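Clondmont Kombo worktop oil – two coats in

I bought the Kombo because our kitchen worktop had gone the colour of old tea towels and I was too mean to replace it. Janka Kuruc at the paint shop in Bretov steered me away from varnish, which she seems to regard as a moral failing, and sold me a tin of this instead.

The tin says it covers a whole kitchen. Whose kitchen, it doesn't say. Mine is a galley with a short run either side of the cooker and I used nearly the lot on two coats, though I'll admit a fair bit went on my sleeves.

Putting it on is easy enough. Sand it, wipe it down, rub the oil in with a lint-free cloth, then go back after around 60 minutes and take off whatever hasn't sunk in. Skip that last part and you get a tacky patch by the kettle that collects crumbs like a hobby. I know this patch well.

The smell is the real drawback. The label calls it "mild citrus" – imagine an orange that has spent 3 years in a garage. We ate at my brother's.

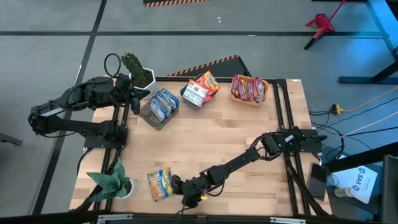
The finish, I have to say, is lovely. It's a soft sheen with none of that plastic look, and rings from mugs wipe off if you catch them the same day. The previous stuff I used, Calon, was cheaper and went on faster, but it had worn through by the sink before the winter was out.

Abelardo Cisternas, who fitted the worktop in the first place, ran his hand along it and said "fine", so I'm having that framed.

Four stars. The fifth is somewhere under the lid, which can't be opened without a screwdriver and bad language.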